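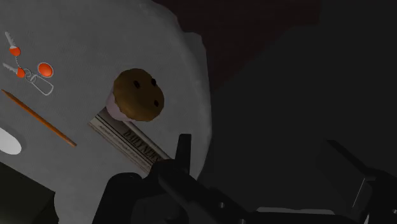

Equipment Planning / Pre-purchase checks

Tabletop arm, simulation round: checklist with comments
Site: Batthorpe. Filled in by Naomi Simiyu, comments shared with Sugeng Ismail.

1. Items on the table agreed before quotes are asked for: YES
Keys, pencil, newspaper and muffin are all on the grey cloth. I'd like us to keep the muffin resting on the paper, as our own tables are never tidy and I would sooner we planned for that now (thank you, Sugeng, for putting up with me on this).

2. Clearance round the fingers: CHECK AGAIN
One finger stands just past the end of the newspaper. Please ask Morais for the closed and fully open widths in writing before we go any further.

3. Guarding at the table rim: NOT YET PRICED
The table is round and the guard in the Cergate quote is straight, so there's a gap to think about. They want £479 for the straight panels and haven't come back to me on curved ones, bless them.

4. Cloth secured: ACTION
There is a fold sticking out past the rim. Clips for the real table, please, and put them under sundries so they don't get lost in the main order.

5. Soft and thin items: PARTLY
Spare finger pads are £280 a set. I've pencilled in two sets, which I know sounds generous, but delivery is 9 weeks and I'd hate to see us waiting on a bit of rubber.

6. Emergency stop within reach of the operator: OPEN
Sanance quoted £766 with fitting. Sugeng to confirm the cable length, and whether the training morning is in that price or on top.

7. Budget line: hold until items 2, 3 and 6 are closed. I'm hoping for December.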